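Grakau Household Notes
Home | Kitchen | Linen | Containers | Gallery | Contact

Gallery: Small towels and open containers

Last revised in May

This gallery page belongs to the Linen section and covers small towels kept in or on open plastic containers. It deals with hand towels, face cloths and children's towels. Bath towels and sheets have their own page, and tea towels are under Kitchen. The notes on either side of the picture set out the folds, the container sizes and the labelling used throughout the section.

Terms used on this page

Length is the longer side of the flat towel. Width is the shorter side. The face is the side with the print, or the side with the deeper pile where there is no print. A fold is named by the direction in which the cloth travels, so a lengthwise fold brings one long edge over to the other and leaves a narrower strip of the same length. A cross fold brings the two short ends together.

Draped means laid over the top of a container with part of the towel hanging over a side. Filed means folded to a block and stood on its edge inside the container. Stacked means laid flat, one on another.

The fold line is the closed edge. It goes to the front in a filed row and to the user's side in a stack. Hems go to the back.

Choice of container

Open containers with smooth rims are preferred for towels. Rims with a moulding line left from manufacture should be checked with a fingertip before use. A raised line will pull loops from terry cloth, and the pulled loop then catches again each time the towel is lifted out. Fine abrasive paper removes most moulding lines. Wash the container afterwards and dry it before any cloth goes in.

Translucent plastic has one practical advantage over solid colours: the level of the contents can be judged from the side. Its drawback is that it shows limescale. Wipe with diluted white vinegar, rinse and dry.

The Trivamden low tub was the reference container for this section until last year. Its base tapers, so filed towels lean towards the middle once the row is less than full. The present reference is the Uddin straight-sided box, which holds a row upright until it is nearly empty. Owners of tapered tubs can stack instead of filing, or put a bookend at the loose end of the row.

Containers with holes in the sides are suitable where towels may be put away slightly damp. This is not recommended as a habit. A towel that feels cool against the cheek has not finished drying and should go back on the rail.

Folding for a low container

Lay the towel face down on a flat table. Smooth it from the middle outwards with the side of the hand. Where one corner has stretched, pull the opposite corner gently until the hems run parallel. Bring one long edge to the other. Smooth again. For filing, make a cross fold, then a second, and press the block with a flat palm for a few seconds. For draping, stop after the lengthwise fold.

Ribbed towels should be folded with the ribs or square across them. A fold made at a slant to the ribs does not lie flat and opens by itself in the container. With printed towels the print is kept to the outside, near the middle of the finished strip if the position of the print allows it.

Heavier cloth needs fewer folds. A hand towel of 520 grams per square metre makes a thick block after the second cross fold and will not stay closed when stood on its edge. Towels of this weight are stacked.

Draping

Draping is a short-term arrangement. It is used when the towel is wanted again the same day, or as a light dust cover over clean contents. The towel is laid lengthwise over the container and allowed to hang at the front, where it can be taken by its lower edge. It should not hang so far that it reaches the work surface. On a narrow shelf, leave the overhang short and turn the spare length under at the back.

Light-blue towel with horizontal ribbed stripes, folded and draped lengthwise over a translucent reddish-pink container with a clear rim. Small printed cartoon motif in yellow, white and blue near the middle of the towel. Light wooden table.

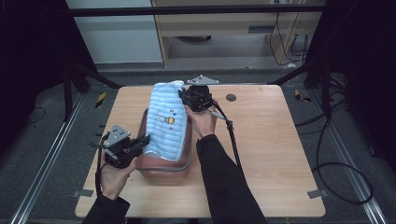 Should a new towel be washed before it is put into storage?

Wash it once before first use, without fabric softener, and dry it fully. New towels often carry a finish from the mill that reduces how much water they take up, and they may shrink a little in the first wash, so any container should be matched to the washed size.

Sizes and clearances

Measure the towel after washing and folding, with the block resting under its own weight. Do not compress it to take the reading. The inside height of the container should exceed the height of a filed block by 3 centimetres or less. With more height than this the block is difficult to grip from above in a deep cupboard, and with a block standing proud of the rim the shelf above will rub on it.

Along the row, leave 5 centimetres free. This is enough to insert two fingers and tilt the next towel forward. A row packed tighter than this has to be loosened each time a towel is removed, and the neighbouring towels come up with it.

For draped towels the only measurement that matters is the width of the folded strip against the width of the rim. A strip narrower than the opening sags into the container. This does no harm if the container is full.

Cloth

Most small towels sold for household use are 100 per cent cotton, either terry or waffle weave. The weave has more effect on storage than the fibre. Terry grips itself and makes stable stacks. Waffle slides, particularly when new, and is better filed. Flat-woven towels take a crease at the fold line, which can be reduced by changing the position of the fold after each wash.

Printed motifs are normally applied to a sheared or flat area of the cloth. They crack if repeatedly folded through the same place. Keep the fold line clear of the print. If this is not possible, roll the towel.

Dark towels are kept apart from pale ones for the first few washes. After that they may share a container.

Table and working height

Folding is best done on a table at hip height with a clear area larger than the open towel. A bare wooden or laminated surface is better than one with a cloth on it, as terry clings to fabric and cannot be drawn straight. Check for splinters and for raised edges around cable holes. A folding session for a household's small towels takes around 20 minutes if they are sorted by size first.

Do not fold on a bed. The surface gives under the hand and the edges come out uneven.

Labels

Label the short end of the container, low down, so that a draped towel does not hide the text. The Sastutance card holder listed on the Containers page clips over rims of ordinary thickness and can be moved from box to box. Adhesive labels are cheaper and leave a residue on soft plastics. Use the following wording:

HAND, PALE
HAND, DARK
FACE
CHILD
SPARE

Colour codes were tried in an earlier version of this section and dropped. They depended on a key fixed to the inside of the cupboard door, and the key had to be replaced whenever a container was changed.

Rotation

Clean towels enter at the back of the row or the bottom of the stack. Used towels are taken from the front or the top. Where the container cannot be reached from behind, lift it out, add the clean towels and return it. Towels at the bottom of a spare stack should be refolded twice a year and inspected along the hems.

A towel is withdrawn when the pile has worn through to the ground weave, when a hem has opened along more than half its length, or when an odour remains after a hot wash. Withdrawn towels are cut down for cleaning. Cut along the ribs where there are ribs, and zigzag the raw edge.

Cleaning the containers

Empty the container each season. Vacuum the lint from the corners with a soft brush head, then wash in warm water with washing-up liquid. Do not use scouring pads on translucent plastic. Scratches hold lint and cannot be polished out by hand. Leave the container upside down on a rack overnight.

Changes to this page

Clearance along the row revised after the change to the Uddin box. Note on waffle weave added. Paragraph on wire baskets moved to Kitchen, where the rest of the material on coated wire is kept.

Related pages: Bath towels, filing and stacking | Containers, rim types | Drying rails and airers | Removing adhesive from soft plastics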